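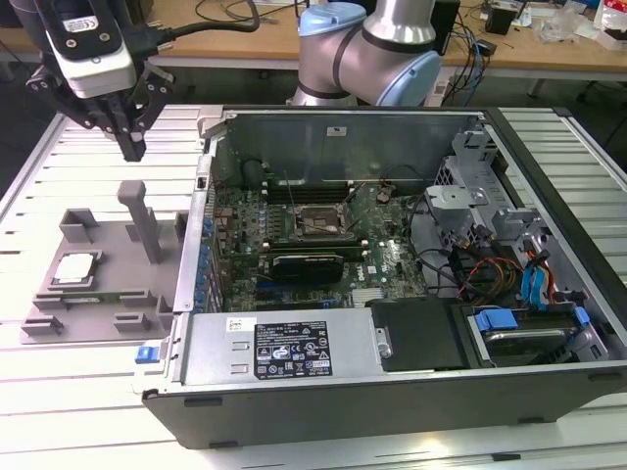
4.2 Showing the task: placing a processor

Read section 4.1 on frames and tool offsets first. The bench task for this unit is to take a CPU from the fixture tray and set it in the empty socket of an open desktop computer. The case lies on its side with the panel off, next to the tray.

Two ways of giving the demonstration are compared.

Hand guiding. The arm is put into its free-drive mode and the operator moves it by the wrist. Contact forces are felt directly, but the operator's own push is mixed into the force readings and has to be discarded. Hands also block the camera.

Remote control. The operator works from a leader arm and sees the task through the camera above the fingers. The view recorded is the view used, so nothing is lost between operator and policy. Contact is poorly felt — most failed insertions in the Nistley set were pressed too early.

The Padcombe set holds 385 demonstrations, of which 137 were hand guided. Recordings longer than 110 seconds were dropped.

Procedure for the lab

1. Open the socket: lever up, frame clear.
2. Start with the fingers above the chip in its recess.
3. Grip by the edges of the substrate. Do not touch the contacts.
4. Lift clear of the tray post before moving sideways.
5. Pause over the socket, correct the rotation, then lower.
6. Release and retreat straight up. Stop the recording only when the arm is still.

Each pair records 8 demonstrations by each method. Keep failed attempts and mark them as failed.

Reading: Warkside lab manual, chapter on leader arms. Mackay notes, part 2 — skip the derivation.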